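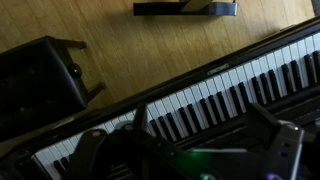 4.3 Setting up a water station

This section covers cup stations on the Imircombe course. Start lists and timing mats are covered in section 5.

1. Place the first table 22 meters past the station sign, on the side of the road shown in the course plan.
2. Set up the remaining tables in line, leaving a gap of 6 meters between them.
3. Fill 240 cups before the road closes. Fill each cup halfway.
4. Put water on the first tables and sports drink on the last — never mix the two on one table.
5. Log the station as open in Vakutell. 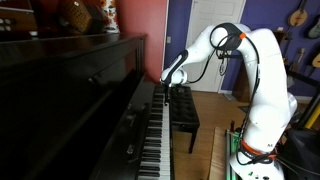 Upright piano, keyboard open.

Note: If Vakutell shows no signal, report by radio to the course lead, Ravindran Thevar.

CAUTION: Do not stack full cups more than two layers high without a Hesent tray between layers.

6. Rake used cups to the curb after each wave.
7. Keep 5 sealed jugs in reserve until the sweep vehicle has passed.

To close the station, go to section 4.4.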